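In Defense of the Short Menu

Lambros Christodoulou

The menu at Brikevine weighs more than my first laptop. It comes in a padded binder with tabs, the way a mortgage does, and somewhere past the second tab there is a section headed "Lighter Fare" that contains a cheeseburger. I went in June with my sister and her husband. We sat down hungry and, after a long stretch of turning pages, were merely tired. The waiter came by three times. On the third visit my brother-in-law ordered the meatloaf in the voice of a man confessing to something.

I looked them up afterward. The place claims over 800 possible meals, counting the sides and sauces. I believe it, in the sense that a box of crayons contains over 800 possible paintings.

Somewhere along the way we agreed that a long menu was a form of generosity. Look how much we'll do for you! Tacos, pad thai, a wedge salad, something called a Tuscan skillet. But a kitchen has only so many burners and so many people standing at them, and when one kitchen offers you the food of nine countries, what it mostly has is a freezer. I have nothing against freezers. I own one. I just don't drive across town and pay for parking to be near somebody else's.

My own conversion happened at Chou, a narrow place with bad chairs, where dinner is whichever of two things you want. One is soup. The other, most nights, is the other soup with less liquid. The first time I went, I read the menu in the time it took to get my coat off and felt a little cheated. What was I supposed to do with my hands? I had been raised to believe that the menu was part of the entertainment, like the paper placemat with the maze on it.
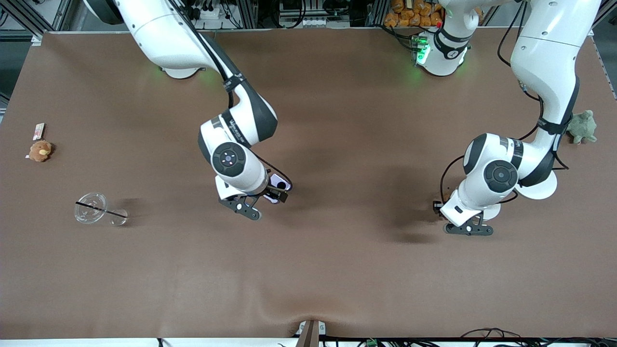

Then the food came, and it was hot, and somebody had plainly made it a great many times before. You get good at a thing by doing it until you're sick of it and then doing it some more. The dumplings were all the same size. The broth tasted like a decision. I went back the next week and had the other soup.

The standard objection is picky eaters, and I'll grant it. If you're feeding a table that includes a vegan, a toddler and my uncle, two soups won't get you home. There's a place for the big binder, and that place is near the highway, after a funeral. I've been glad of it there. What I object to is its spread to everywhere else. Zitora used to be a sandwich counter. It made a very fine eggplant sandwich and a decent one with ham. Now it has a brunch program, and bowls. I asked for the eggplant in the spring and was told it could be "built" from the bowl menu, if I didn't mind it not having bread.

I suspect fear is behind most of it. An owner watches one customer read the menu in the window and walk on, and lies awake wondering what dish would have pulled him in. So on goes the flatbread. The customer, meanwhile, was looking at his own reflection and never read a word. Sixty items later, the line cook is opening a bag of something with a picture of a chili pepper on it, and the regulars are wondering why the soup got thin.

It's hard to sell people on less. I know this because I've tried it at home. I cook the same two suppers well and everything else like a man defusing it, and when I proposed to my household that we simply alternate, I was asked whether I was feeling all right. We compromised on a third supper. It's tacos. They come apart.

Still, when I'm out and it's my turn to choose, I look for the card you can read without sitting down. If the lettering is crooked, better. If something has been crossed out for the night, I'm already inside.

Comments (4)

Tien-fu Man
I managed a diner for years and you're right about the freezer but wrong about fear. It's the food salesman. He comes in with free samples and a laminated sheet and by the time he leaves you sell jalapeño poppers.

Ava
My dad IS the man ordering the meatloaf. He reads the whole menu every time, front to back, and then the meatloaf.

soupkitchenette
Was at Chou last night, they were out of the other soup. Had the soup. No complaints

Ava
Also Zitora will still do the eggplant on bread if you go before noon and ask at the register, not at the table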